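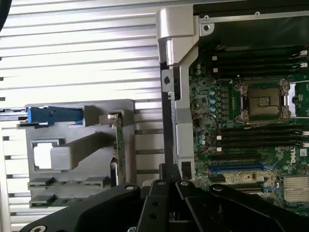

Dell workstation with the side panel open

Computer room gets too warm, what can I do without central air?

posted by slowfan_tm in Home > Heating and Cooling

We rent the upstairs of an older house in Trarnley and I use the back bedroom as an office. It is a small room, 12 feet on the long side, with one window facing west. I run a desktop workstation for rendering, two monitors and a small printer. By late afternoon in July the room is close to 91 degrees while the hallway is comfortable. The door has to stay shut when I am on calls because of the dog.

I already have a tower fan and it does not help much. The landlord does not allow window AC units because of the way the windows open (they crank outward). I have looked at a Stelleo portable unit with one hose, but the reviews are mixed. The computer itself is fine, it does not shut down or slow down. It is me that can't work in there after lunch.

Is it worth spending $300 on a portable, or should I do something about the window first? Power is a concern too. The outlets on that wall share a breaker with the bathroom.

Posted by gableend
(marked helpful)

Do the window first. A west window with no shade will put more heat into a room that size than your computer does most afternoons. Shading on the outside works much better than curtains, which let the heat in and then hold it near the glass. With crank windows you can't hang a shade right against the glass if you want to open them, but you can mount a roll-down exterior shade on the trim above and let it hang out a few inches. Ask the landlord before you put screws in the trim. If the answer is no, get reflective film of the type that goes on with water and comes off at move-out. Check the label if the window is double pane. Some film is not meant for those and can crack the glass.

Next thing is the computer. All the electricity it uses ends up as heat in the room. Cleaning it out or adding fans may help the parts run cooler but it will not make the room cooler. What will help is running your renders overnight with the window open, and setting the monitors to sleep when you step away.

For the breaker, find out what size it is and what else is on it. A portable AC and a hair dryer on one 15 amp circuit will trip it. Don't use an extension cord for the AC.

If you still need a portable after that, get one with two hoses. A single hose unit blows room air outside, and warm air gets pulled in under the door to replace it. You will also need a panel for a crank window. Pleltar sells a fabric one with a zipper that sticks on around the opening. I used it for 2 summers and had to replace the adhesive strip once.

Posted by mudroom88

I have the Diekmann dual hose. Cools fine but it is loud, you will not want it on during calls. I run it over lunch and shut it off at 1.

Posted by pkt_north

Can you move the desk to another room for the summer? That's what I did.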